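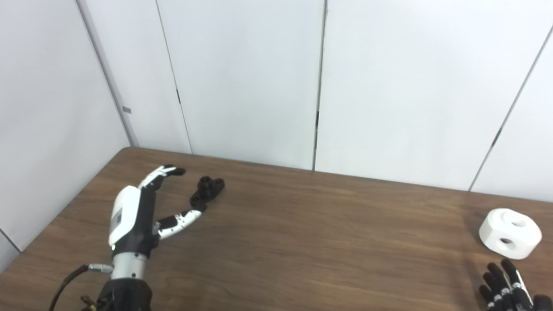 *A brown table, pale walls*

The man from Weltmont wanted $400 for the well reading, half up front. Tarek Ramadan gave him the $200 and watched him walk the pasture with a forked stick.

"Plellano is dry on this side," Tarek said. "My father drilled twice."

"Your father didn't have me."

It was July and the grass crunched. The man stopped by the old Fallier pump, frowned, moved two steps left, and let the stick dip. Tarek had seen his wrists turn first. He was sure of it.

"There. Sweet water."

"How deep?"

"The stick doesn't say how deep."

"What does it say?"

The man wiped his neck and looked at the truck. He told a story about a farmer over in Urban who had laughed at him and now had a pond. Tarek asked for the farmer's name. The man said he would have to look it up.

Tarek's wife came out with two glasses of water from the store jug. The man drank his in one go and held the glass up to the sun.

"Good water," he said. "Where do you get it?"

Tarek went in for the other $200. He took a long time finding it.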